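What the Attendant Is For
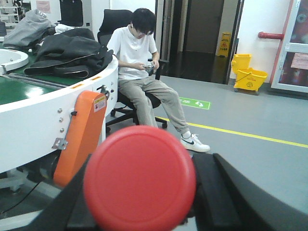 The automation case for the small-parts hall at Brernon was approved on one figure, 338 totes per hour through the curved green-belt section. The line reached that figure in November. The same document gave one sentence to the people on the shift: "operators will be redeployed to supervisory tasks." I think that sentence deserved as much engineering as the conveyor got.

Before the change, a picker at the Nindham site handled an item, read a label and made a decision every few seconds. The arm does the handling now. The person beside it clears faults, and on a normal shift there are 18 of them. Most take less than a minute. The remaining time has no defined content. The attendant sits on an office chair next to the line and looks at a phone, and managers who walk past draw conclusions about attitude.

Those conclusions are wrong. A job with 18 short interventions and long gaps between them is a standby job. Control rooms have been staffed on this basis for decades, with proper desks, rotation schedules and rules on what may be done while waiting. Warehouses have adopted the work pattern and left out the rest. The chair is usually borrowed from an office. Jackets and bags go wherever there is a flat surface, and on many lines that surface is the belt, as no locker was moved when the workstation was.

Radek Pešek, who runs maintenance at Foneck, argues that the gaps will disappear once each attendant covers three cells. He may be right about the arithmetic. Three cells also mean walking between them, and a fault in the farthest one waits longer. Foneck's own target is recovery within 70 seconds. I have not seen a layout that holds it with one person on foot.

Juraj Bednárik's proposal is better. He wants attendants trained to adjust grip settings and retire bad tote types, with 300 hours of instruction spread over the first year. It costs more than a chair. It also puts a skill back into a post that lost one, and it gives the wage scale something to refer to. At present the scale still lists these people as pickers, a grade tied to a pick rate that the Roy controller now logs under its own name.

Two changes could be made without waiting for the training budget. Write down what an attendant may do between faults, phones included. Then stop measuring the post by visible activity and measure it by recovery time, with the log open to the people it describes.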